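Rikcombe Falls trail section closed after rockfall; name study released

October 2024

The lower gorge trail at Rikcombe Falls is closed between the footbridge and the second overlook following a rockfall in August. The upper rim path and the main viewing platform remain open during normal park hours. The closure was extended this month after a survey of the east wall found further loose blocks above the path.

Rikcombe Falls drops over a ledge of hard dolomite that sits on softer shale. Water and spray wear the shale away faster than the ledge, and the unsupported rock above breaks off along vertical joints. The process is the reason the waterfall stands where it does today, well upstream of the mouth of the gorge. It also means that rock will continue to come down, mostly in spring and after long wet periods.

The August fall was small by the standards of the gorge. One slab separated from the east wall and broke up on the slope, and part of the debris crossed the trail and damaged the handrail. No injuries were reported. The trail was closed the same day.

## Survey results

The survey was carried out by Hafstein, a slope engineering firm, using laser scanning from the west bank and rope inspection of the upper wall. Its report divides the wall into 22 sections and gives each one a stability rating. Most were rated stable under present conditions. Four were rated as needing work before the trail below can reopen, and two of those lie directly above the stairs.

"The joints in those sections are open at the top and carry water," said Mayu Matsuda, who led the survey. "Freezing will widen them. We recommend that the loose material be removed by hand and that the remaining face be pinned."

The work consists of scaling, which is the removal of loose rock with bars, followed by the drilling of steel anchors into sound rock behind the face. Mesh will be hung over the section above the stairs. The report advises against a rock shed over the trail on the grounds that the foundations would have to be cut into the same shale that is failing.

Drainage is treated separately. At present, runoff from the rim path crosses the top of the east wall in three places. The report calls for a shallow lined channel to carry it to an existing culvert - a change that would reduce the amount of water entering the joints but would not affect the flow over the falls.

Work on the wall cannot start until river levels allow crews to reach the base of the slope. A reopening date has not been set.

## Water flow

Visitors have asked whether the rockfall has changed the shape of the falls. It has not. The crest line is the same as in the previous survey, and the debris came to rest on the slope below the trail, clear of the plunge pool.

Flow over the crest is lower than usual for the season, but this is the result of a dry summer. The gauge above the falls, operated under the Flornow monitoring program, is still recording. Readings are posted at the trailhead.

## Origin of the name

A short study of the name Rikcombe was released with the survey. It was written by local historian Mizanur Sivakumar and is available in print at the visitor center.

The usual account, repeated on older signs at the overlook, holds that the falls were named for a mill owner. Sivakumar found no mill owner of that name in the land records. The earliest deed he located places a "Rickcomb lot" on the plateau above the gorge before any mill was built on the river. The spelling varies from one document to the next, and the modern form does not settle until the first printed county map.

He considers it more likely that the name was carried over by settlers from a place they already knew, and was applied first to the farmland and later to the falls. The second part of the word, "combe," is an old term for a short, steep valley, and it would have suited the ground.

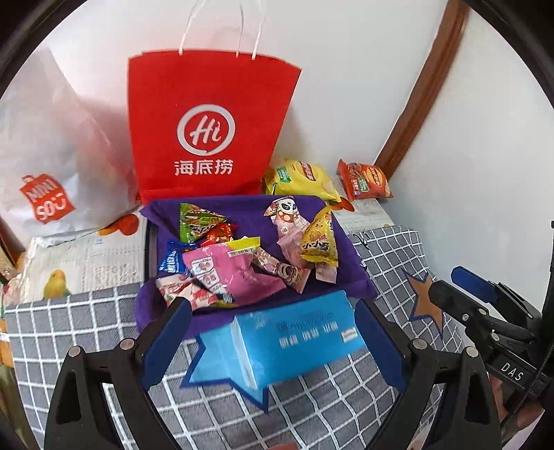 The study stops short of a firm conclusion. Sivakumar notes that the first part of the name could be a family name, a worn-down form of an older word, or a clerk's error that was copied forward. Two deed books that might settle the question are in poor condition and have not been read in full. The signs at the overlook will be reworded when they are next replaced.

An earlier name for the falls, used by the people who lived along the river before the settlers arrived, is mentioned in one traveler's journal but is not written down there. The study treats it as lost unless another source is found.

## Access during the closure

The viewing platform can be reached from the main parking lot by a paved path. The path is level except for a short ramp at the end. The rim path is unpaved, with exposed roots along the north side, and is not suitable for strollers.

Hikers who planned to walk the full gorge loop should use the marked detour, which leaves the rim path at post 1205 and rejoins the lower trail downstream of the closed section. The detour is longer and includes a steep descent on loose gravel. Boots are advised.

Barriers are in place at both ends of the closed section. Rangers report that some visitors have been climbing around the lower barrier to reach the pool. The slope there lies directly beneath the sections rated for treatment, and anyone found past the barrier will be escorted out.

The shuttle from Workby continues to run to the main parking lot. The stop at the lower trailhead is suspended until the trail reopens. Riders with tickets marked for the lower stop can use them at the main lot without paying a difference.

Guided walks have been moved to the rim path for the remainder of the season. Group bookings already made for the gorge will be honored on the new route, or can be canceled through the visitor center. Updates on the closure are posted at the trailhead and at the Workby shuttle stop.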